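Home | Forums | New Posts | Members | Search

Category: Automation & Robotics > Buying, Budgets and Planning

Hand-held grippers - buy the second pair now or wait for next year's money?

Telmo_C
November 11, 2020

Hi all. I do the planning for a small outfit in Castport and we've got one pair of hand-held grippers for teaching dish handling (picking up bowls, turning them, stacking, that sort of thing). My budget has to be in by February and I'm torn. Brinport will sell me another pair of the same, or I can put the money toward one arm and leave the hand-held side as it is.

My worry is pads. We go through them faster than I planned for, and glazed dishes are slippery little devils. If I buy another pair I'm also signing up for twice the pads, and I've never seen a supplier quote that puts pads on their own line.

Bowls are where most of our hours go at the moment, the big ones especially. You want one gripper on the rim and the other against the inside, and it takes a bit of practice to get both hands behaving.
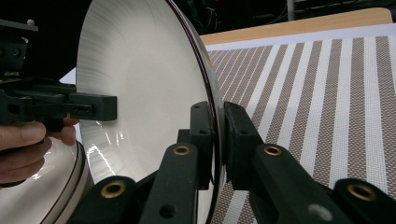

How many spare pads should go in the first order?

Four sets for each pair of grippers, then reorder when you open the third.

That's the rule I was given anyway, and I'd love to know if anyone does it differently.

Print this page | E-mail this topic

casimiro.m wrote:
Four sets is heaps if you're doing bowls and plates. We run three and I've not been caught short yet. I'd buy the second pair, no question. The day a finger gets bent and you've got nothing on the shelf, everyone's standing round drinking tea on your budget. Ask me how I know!

Reme Cabello wrote:
Have to disagree with Casimiro there. A second pair sounds cheap until you add the extra person to use it, the bench space and the time to check two lots of recordings. I priced it up for our place last year and labour swallowed the hardware cost before we'd got through the first colour of crockery. I'd buy spare fingers and bushings, keep the one pair going and save for the arm.

Also, have you asked whether the pads from Jita fit yours? Ours did with the same screws. Yours might be a different hole spacing, so measure first.

casimiro.m wrote:
You don't need the extra person, Reme. The second pair sits in a drawer until the first one breaks.

Reme Cabello wrote:
Then it's a very expensive drawer, mate. A box of spare fingers does the same job.

kvido_p wrote:
Bit of both from me. What did Brinport quote for freight? I got stung there - $173 on a parcel I could carry under one arm, and it wasn't on the first quote at all. Get them to put it in writing and order everything in one go.

On pads, I wouldn't go by sets. Log the hours on each one for 5 weeks and work from that. Dishes with a thin rim chewed through ours a lot quicker than mugs did, so somebody else's number won't help you much.

Telmo_C wrote:
Cheers everyone. No freight on my quote either Kvido, so I've emailed them. Reme, I'll measure the holes tomorrow and have a look at Jita. Leaning toward spare fingers plus pads this time round, but Casimiro's bent finger story has me nervous.

casimiro.m wrote:
It should! Get a lead time on the fingers before you decide. Ours were quoted at a fortnight and that's not what we got.

rodrigo_salcedo wrote:
Late reply, sorry, but check how your finance people want it booked too. Our spare fingers came out of consumables and a whole pair had to go through as equipment, with a separate form and another signature. That alone would've pushed me to Reme's option. Is yours set up the same way, Telmo?

Telmo_C wrote:
Good question, I haven't asked. Will find out and post back when I've got the freight figure as well.

Tags: grippers, spares, budget planning, freight

Print this page | E-mail this topic

Previous Topic | Next Topic | Back to Forum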